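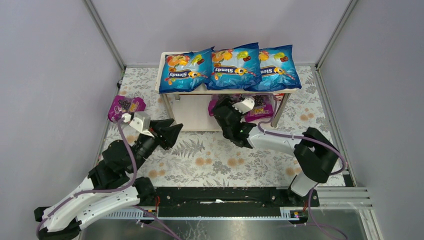 Prendholm Snack Shelf – README

Home Files Versions Discussion Contact

Prendholm Snack Shelf is a small collection of pictures and notes about tidying snack packages on a two-level shelf. It contains 900 pictures in 58 sequences. Each sequence has a short note in everyday English, written by a person who looked through the whole sequence and then described where the packages are standing or lying.

The collection was prepared by Fereshteh Moradi and Homa Ghasemi. Shahram Ghorbani checked the notes. The name comes from the street of our old office, and it has no other meaning.

What is on the shelf

The shelf has an upper board and a lower board, with metal legs. It stands at the back of the table. Under it there is a light cloth with grey ferns and leaves and small orange flowers. We kept the same cloth for the whole collection. Please be careful if you sort the pictures by color, as the orange flowers of the cloth can be mixed up with the orange fruit on the bags.

The packages belong to two main groups:

- blue bags, with the word "Slendy" and printed fruit and sweets
- purple packages, in more than one size, including one with dark grapes on the front

There are also some small items which do not belong to a group. In the notes they are called "other", followed by the main color, for example "other, red and white". We preferred this to guessing a product name from one visible corner.

How the tidying is described

The upper board is for the blue bags. The lower board is for the purple packages and the other items. In the notes we call this the home layout. A package which is somewhere else is called "out", also when it is lying very neatly.

The blue bags are placed side by side. They are wider than we expected when we chose the shelf, so three of them take nearly all of the upper board. For this reason we allow that a bag goes over the edge or covers a part of the next bag. It is still counted as "on shelf" if it rests on the board. The first version of the rules asked for a free space between the bags, and Homa removed this rule in October.

We do not ask that the writing is the right way up. An upside-down logo is written in the notes as "inverted" and it is not an error. If you need only upright logos, you must filter by this word.

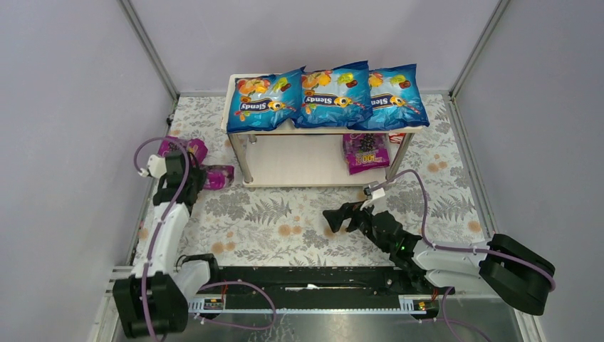 For the purple packages the rules are a little longer. A package on the lower board can stand or lean, and both are written as "upright". If it lies flat we write "flat". When it is on the cloth, we write the side of the shelf (left, right or front) and also whether it is nearer to the back or nearer to the front. Left and right are always from the point of view of the person who looks at the picture.

An item which is partly hidden behind another gets the word "behind" and the name of the item in front. Please do not read this as "missing". Sepehr Pakzad found 14 notes in the first version where a hidden item was written as missing, and all of them are corrected now.

A typical note

Blue left: on shelf, inverted. Blue middle: on shelf, inverted, covers neighbor. Blue right: on shelf, inverted. Purple grape: lower board, right side, upright. Purple large: out, cloth, left, back. Purple small: out, cloth, left, front. Other, red and white: lower board, behind purple grape.

The order of the words is fixed. First comes the package, then the place, then the position. We tried to write free sentences at the beginning, but two people never used the same words for the lower board – one wrote "bottom", the other wrote "inside".

Files

pictures/ – one folder for each sequence, numbered from 01 to 58
notes/ – one text file for each sequence, with the same number
words.txt – the list of allowed words and their meaning
changes.txt – what was corrected and by whom

The folder numbers follow the order in which the sequences were checked by Shahram. They do not tell you the order in which they were made.

Known problems

The glossy bags reflect the light, and in some pictures a part of the logo is hard to read. The note then follows the other pictures of the same sequence.

The larger and the smaller purple package can be difficult to distinguish when only one of them is visible. In this case the note says "purple, size not sure".

The collection has only one shelf and one cloth. It is not a good base for statements about shelves in shops or about kitchens in general. A second part with glass jars, working name Mulden, is planned, but the words for lids are not decided yet.

Questions and corrections

Please write the sequence number and the package name in your message, for example "31, blue middle". Corrections of the notes are collected by Kourosh Soltani and added to changes.txt with the next version. If you disagree with a word in words.txt, write to Fereshteh first, since a change there touches all the notes.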